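Marker cube tracking drops out on hand-held grippers (student project, robot learning class)

Posted in Student Robotics, Vision and Tracking

Daiane Camargo

Hi all! First time posting so sorry if this is in the wrong section. I'm taking the robot learning class at Nokholm and our project is teaching Melow (that's our team's robot, two arms, bad temper) to tidy a coffee table. We don't drive the robot to get the training data. We do the chores ourselves with a pair of hand-held grippers, one in each hand, and record the cameras, and then the policy is supposed to learn from that. Each gripper has its own camera, plus there's one on my head, and each gripper carries a white cube with square markers on the sides so the head camera can work out where my hands are.

When it works it is so cool. You pick up a cup like a lobster would and there's your path in the viewer, a pretty little ribbon floating over the table. And when it doesn't, the ribbon just snaps to the other side of the room and comes back. The right hand is much worse than the left, and I'm right-handed, so of course that's the one doing everything interesting.

We've recorded 310 episodes since May. I wrote a script that flags any episode where a cube is missing or jumps for longer than half a second and it flagged 200 of them. I about fell off my chair. My teammate thinks the script is too picky. I think my teammate doesn't want to record again.

We record in my living room because the lab is booked solid until the Prestach competition, and also because the judges there like "real home" data. So there's a real couch, a real floor, real junk. This is how it looks from my head at the start of an episode, arms forward and both cubes up where the camera can find them:

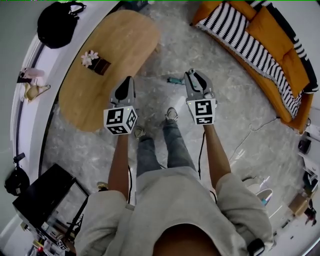 What we've tried so far

Printing the markers again on matte paper. Helped a little bit, I think? Might have been wishful thinking.

Turning the exposure down on the head camera. Fewer smears when I move fast but then everything at the far end of the room gets too dark and the detections get noisy.

Moving slower. This helps the most by far, but now every episode looks like I'm underwater, and the policy we trained on those is slooow. It hovers over a cup forever before it commits.

Smoothing the path afterward. It hides the jumps from my script (ha) but I don't trust it, it just makes a smooth wrong path instead of a jumpy wrong path.

So I guess my main thing is, do people throw episodes like this away, or fix them, or is there something dumb we're doing while recording? We have two weekends left before we need to freeze the data. No budget left either, so please don't tell me to buy a motion capture system, my instructor already made that joke.

tapewormhole

Had this in our club. Use bigger markers. Also check your lens calibration.

Meirion Gough

Bigger markers is fair advice but if the cubes are already built and you've got two weekends, I'd go at it in a different order. I help out with a high school team and we went through nearly the same mess last year with a pair of home-built grippers, so some of this is from scars.

First thing, don't delete anything yet. Sort your flagged episodes by WHEN in the task the cube goes missing. I'd bet you a sandwich they bunch up. Ours nearly all happened in the same two places: the reach across the body, where one gripper covers the other one's cube, and the grasp itself, where the wrist rolls and you end up with one face nearly edge-on to the head camera and the next face not turned far enough to take over. If yours bunch up like that, you've got a habit problem and you can fix habits in an afternoon.

Then look at what kind of failure each one is, because "missing" and "jumps" need totally different treatment. A missing cube for a few frames is pretty harmless. You know where it was before and after, and a hand doesn't teleport, so filling a short gap is okay. A jump means the detector was confident and wrong. Two usual suspects for that:

Pose flips. When only one flat square is visible and it's small in the picture, there are two tilts that explain the corners almost equally well and the solver hops between them. If you're solving every face separately, stop! Tell it that all the faces belong to one rigid cube and solve them together. Any frame where you can see two faces will be a whole lot steadier. For the one-face frames, keep whichever answer is closer to the last good pose.

False matches. You have a black-and-white blanket on that couch with a lot of bold pattern on it. I wouldn't expect stripes to decode as a real marker very often, but they do feed the detector a heap of candidates, and if you've turned the error correction up to rescue bad frames, that's when junk sneaks in. Cheap test: take the blanket away, put a plain sheet there, record a few episodes exactly the same way and compare. If nothing changes put it back, the judges will like it.

You've also got something you may not be using, namely the gripper cameras. They're wide, and they catch the other hand more often than you'd think. Look at this kind of angle:

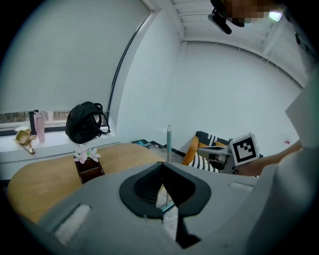 Gripper camera over the table, the other gripper's cube over on the right

If one gripper can see the other one's cube, then you've got the pose of one hand relative to the other, with no help at all from your head. So in the frames where the head camera has the left cube and loses the right one, you can chain them: head to left, left to right. It's fiddly. You need a decent fisheye calibration (a regular pinhole one will be hopeless out by the edges, and the edges are where the other hand lives) and you need the clocks of all the cameras lined up. Have a whack at the clocks first. Ours were out by 7 frames on one side and we blamed the markers for a month. Easy check is to clap the grippers shut at the start of every episode, both hands, in view of everything, and see if the fingers close on the same frame in all the recordings.

On moving slow: don't. Or, move at a normal lazy human speed and pause a beat at the start only. You've seen what happens, it learns the hovering too. I'd much rather have 100 good ones at the right speed than a pile of underwater ones.

And more light before you touch exposure again. Short exposure wants light, there's no way around it. A floor lamp bounced off the ceiling did more for our blur than any setting we fiddled with.

Daiane Camargo

Meirion thank you!! This is so much more than I hoped for. Okay so I sorted them like you said (took me most of Tuesday, my script was a disaster) and you'd have won the sandwich. A big bunch is right at the grasp and another is when I pass something from hand to hand. Hardly anything in the middle of a reach.

Also we WERE solving every face on its own. I didn't even know that was a choice, we copied it from the tutorial code in week 2 and never looked at it again. I switched to the whole-cube version last night and ran it over the old recordings, and a good chunk of the jumps are just gone. Same video, no new recording. I kind of want to scream.

The handover ones are still bad, though. My teammate went through those and says it's the wrist: I tip the gripper over to meet the other one, so the cube tips as well and the head camera gets a sliver of it. From the other gripper it still looks readable a lot of the time, even leaning over like it does here:
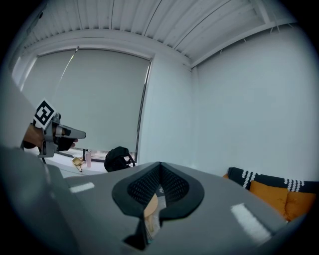

So we're going to try your chaining idea, at least for handovers. I did the clap test and one of the gripper cameras is late, I haven't worked out if it's the same amount every time or if it drifts. If it drifts, can I still rescue the old episodes, or is that when you give up on them? We have the fingers closing on objects all over the place, so maybe I could line things up on those even though we never clapped.

Meirion Gough

Lining up on finger closes is a great idea and yes, it'll work fine for a fixed delay. For drift you need one near the start and one near the end of each episode and then stretch between them. If your episodes are short, drift probably won't be big enough to care about. Plot the delay for a handful of them before you write any more code.

For the handovers I'd do both: chain the old ones, and record some new ones with your elbows a bit wider so you don't have to tip so far. Watch the head camera live on a laptop while your teammate does it, you'll see right away which elbow position keeps two faces showing.

gus_in_shop

Late camera could be the USB hub. We had two cameras and a head unit on one hub and whichever got plugged in last was always behind. Try a separate port before you write code for it. Also tape your cables to your sleeves so they don't tug on the grippers, I yanked one clean out in the middle of a demo.

Daiane Camargo

It was the hub!!! Well, mostly. On its own port the delay is tiny and it's the same every time. The old episodes still need lining up but at least the new ones are okay. We're recording handovers on Saturday, elbows out, and I'll post the new flag numbers in this thread once the script's been over them.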